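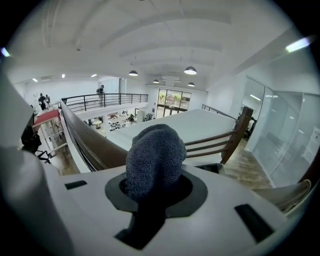

How often should the Orkeo glove liners be checked for leaks?

Before every shift, and again after each wash, whatever the card in the box says. The card says monthly. We don't agree with it.

## 4. Checking and logging liners

These steps cover the Orkeo two-layer work glove as issued at the Vatutville station. The Vonum outer shell has its own section.

1. Wash your hands and dry them fully. Take off rings.
2. Pull the liner out of the shell by the cuff. Never pull by the fingertips.
3. Read the lot number inside the cuff. If it is 2866, stop and go to step 9.
4. Roll the cuff closed to trap air, then squeeze toward the fingers.
5. Hold the glove near your cheek and feel for moving air, one finger at a time.
6. Look at the seam between thumb and palm. Most of our failures start there.
7. Fill the liner with tap water to the wrist and hang it for 11 minutes over a dry paper towel.
8. Any spot on the towel is a fail. Do not retest in the hope of a better answer.
9. Put failed liners, and every liner from lot 2866, in the red bin. Write the lot number and the date on form 731.

**Note:** The maker describes the liner as "self-sealing." We could not find a test report behind that claim, and the sales office did not send one when asked. Treat a pinhole as a hole.

**Note:** The Kurek drying rack is sold as safe for all glove types. It may be. Until someone shows us numbers, dry liners flat on a clean towel – no heat, no clips.

**CAUTION:** A liner that passes the water check can still let chemicals through. Water tells you about holes and nothing else. For solvents or fuel, use the gloves listed in Section 6.

**CAUTION:** Do not patch a liner with tape or glue. The repair kit, part 3576, is for the shell only, even though the picture on its label suggests otherwise.

### 4.1 After a wash

Use cold water and plain soap. The "refresh spray" that comes with some boxes can stay in the box. Let the liner dry inside out, turn it back, and repeat steps 4 through 8 before it goes on a hand.

The wash limit printed on the cuff is a maximum. Replace liners in December even if they are under it and still pass.

Section revised Nov 10, 2019.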